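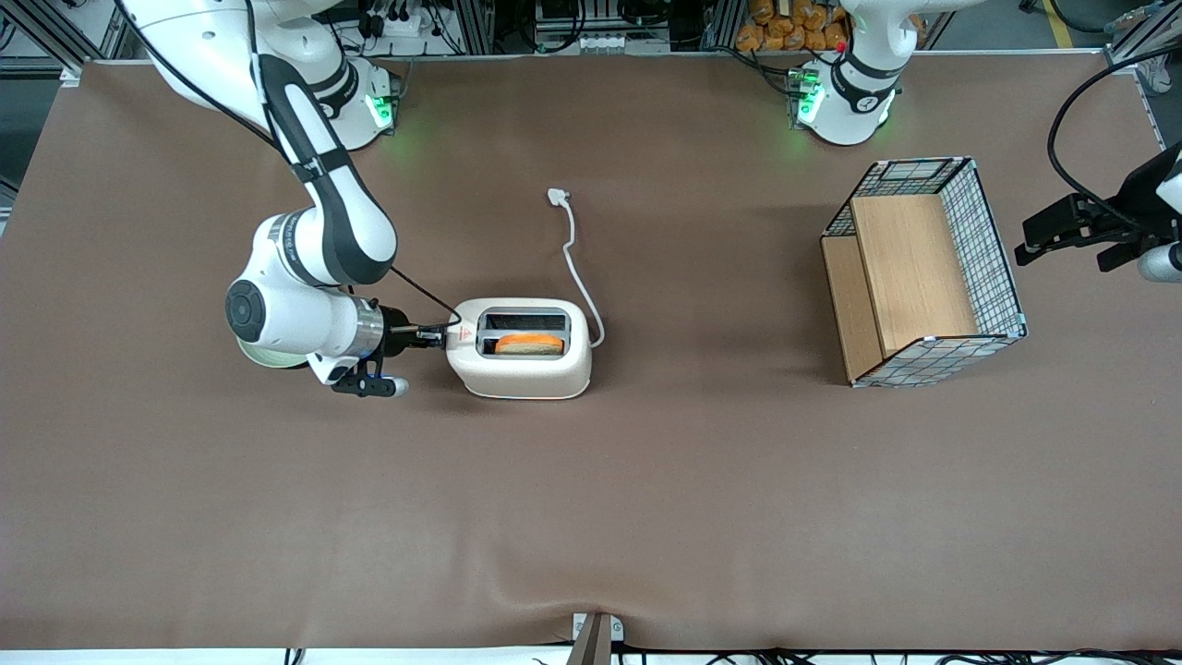

One slice showing in a white toaster.

I spent most of July talking to people who had bought somebody else's business, and the first thing I learned is that they all want to tell you about the stock. Before the price, before the lease, before the bank! Sabina Munasinghe, who took over the Barua bakery supply shop in Naltwood, had me in the back room within ten minutes of my arriving, showing me a shelf of cake boards in a size that stopped selling years ago. She paid for every one of them.

"It was on the list as stock at cost," she told me. "I didn't ask when any of it had been bought."

I'd gone in thinking that buying a going concern was the gentle way into self-employment. You get customers on the first morning, a till that already works, suppliers who know the address. Sabina had all that, and she still says she would do it again. But she also had 139 trade accounts on the books, and once she'd rung round them only 33 had ordered anything in the past year (the rest had moved, closed or simply drifted off to a wholesaler). The seller hadn't lied to her. He had handed over the list he had, and she'd read it the way she wanted to.

Habibur Begum did things more slowly. He bought Ivska, a small firm that services commercial fridges, and spent over 10 months circling it first. He asked to ride along on jobs. He asked for the van repair bills — not the summary, the bills themselves — and found that one van had swallowed more money than the other two put together. That came off the price. He is cheerful about all this now, but he admits the seller stopped returning his calls for a while in the spring and he thought he'd blown it.

What got things moving again was the handover. The owner wanted to be gone the day the money landed, and Habibur wanted him around for six months. They settled on three, paid by the day, with the old owner making the introductions to the bigger customers himself. If you take one thing from this piece, I'd make it that bit. Customers in a trade like that are loyal to a person and a phone number, and it takes a while before they'll be loyal to a new one.

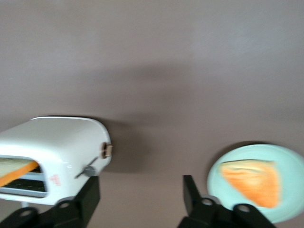
How long should the previous owner stay on after the sale?
Three months is a common arrangement for a small service firm, and it should be written into the contract along with the hours and the pay.

Then there's the staff, which is where I heard the sorest stories. Sumaiya Jayawardena bought Burkell, a picture framing workshop with 2 employees, and both had been promised a pay rise by the outgoing owner. It was a verbal promise, made over a pint, and she heard about it in her first week. She honoured it. It made for a tight winter, and she put off replacing the mount cutter until the following year, but both framers are still with her and one of them now does all the quoting.

I asked her what she'd do differently and she said she'd have had a proper conversation with each of them before signing. Her seller had asked her to keep it quiet until completion, as plenty do, and she'd gone along with it. Next time she'd push for at least one meeting, even if it had to be the afternoon before.

Mahfuz Rathnayake, an accountant who looks after all sorts of small firms in the area, had a more boring list for me, and I've kept it by my desk ever since. Get three years of accounts and the bank statements to match. Read the lease yourself, right to the end. Find out who owns the phone number and the web address. Hold some of the price back until the stock has been counted with both of you standing there.

Sabina still has the cake boards, by the way. She's been giving them to the primary school for painting on.

Contact the features desk | Copyright, all rights reserved | Back to top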